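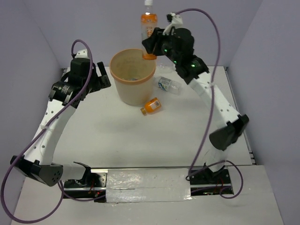
Gittins Landing

Gittins Landing is a dark boat ride at Puson Park, a mid-sized amusement park on the shore of Lake Vorow. It's one of the oldest attractions still running there, and I've probably ridden it more than any other ride in my life, so take the enthusiasm in this article with that in mind. I've tried to keep the facts and my opinions apart, but they do bump into each other in a few spots!

Background

The ride was designed by Ismael Araújo, who also did the park's carousel building and the little train station by the main gate. He wanted a slow ride that grandparents and toddlers could sit through together, and he got one. The story (there is a story, even if half the people in the boats miss it) follows a ferry captain named Gittins who sets out in fog to deliver the mail and keeps ending up at the wrong dock.

The building sits behind the picnic grove. It looks tiny from the front, because the entrance is only a boathouse. Most of the ride is in the long green shed behind it, which you can spot from the parking lot if you know where to look.

Layout

The channel is 884 feet long and runs through a string of indoor scenes, with one short stretch outdoors near the end. You board on the left side of the boathouse and get off on the right, so strollers have to be walked around. Each boat has four benches. I like the back one, where you can hear the water slapping behind you, but the front has the better view of the lighthouse.

First comes the fog tunnel, which smells faintly of wet rope. After that you drift past the fish market, the flooded post office and then the lighthouse, where the captain's wife calls his name from the balcony. The post office is my favorite by a mile. Letters hang from the ceiling on threads, and they turn a little as the boats go by. I've been told the addresses on them belong to people who worked on the original build, although I've never been close enough to read one.

There are two drops. The first is barely a drop at all, more of a bump in the dark. The second one, right before the outdoor stretch, will get your knees damp if you're sitting up front.

The Zovley refurbishment

For years the figures were in rough shape. The captain's arm stuck halfway through his wave, and the fish seller's mouth went on moving long after her song had finished. The park finally closed the ride in November and handed the work to Zovley, a scenery and effects shop. It stayed shut for 18 months, longer than anyone I know had expected, and I'll admit I grumbled about it the entire time.

Zovley rebuilt the moving figures, replaced the lighting and cleaned up the soundtrack. They kept the original recordings, thank goodness, so the fish market song still has that wobbly accordion in it. The biggest change is the lighthouse beam, which now sweeps across the boats and makes the fog look about a mile deep. Some regulars miss the old painted storm backdrop that had to come down to make room for it. I do too, a bit, though a section of it now hangs in the boathouse by the exit.

Visiting

The line is shortest in the last hour before closing. There's no height requirement, but small children have to sit with an adult, and the operators will rearrange your group if the boat is riding low on one side. The ride closes during thunderstorms on account of the outdoor stretch, and it's usually one of the last to reopen once the weather clears.

A full trip takes around nine minutes, or a bit longer when boats back up at the dock. If that happens you'll be sitting next to the captain's mailbox, so look down at the waterline for the painted otter.

Last updated: November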